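Robotics club, February. Kunent is our cloth-folding project: two arms, one rail, one policy for both. 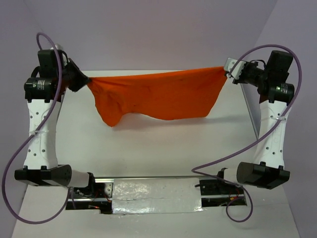 How many demos does a folding policy need?
We're planning on 100, with 50 more if the second fold lags.

Mutua Mwakalinga rewrote the gripper control this week. Corner grasp is now set separately for each arm — one shared threshold was a bad idea.

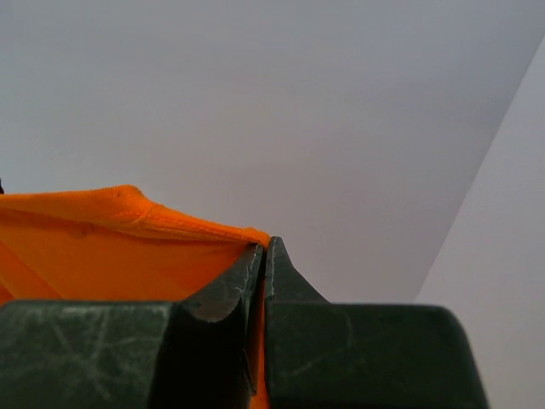 Next is the logging. Episodes get capped at 1000 steps, and the failed ones stay in a separate folder.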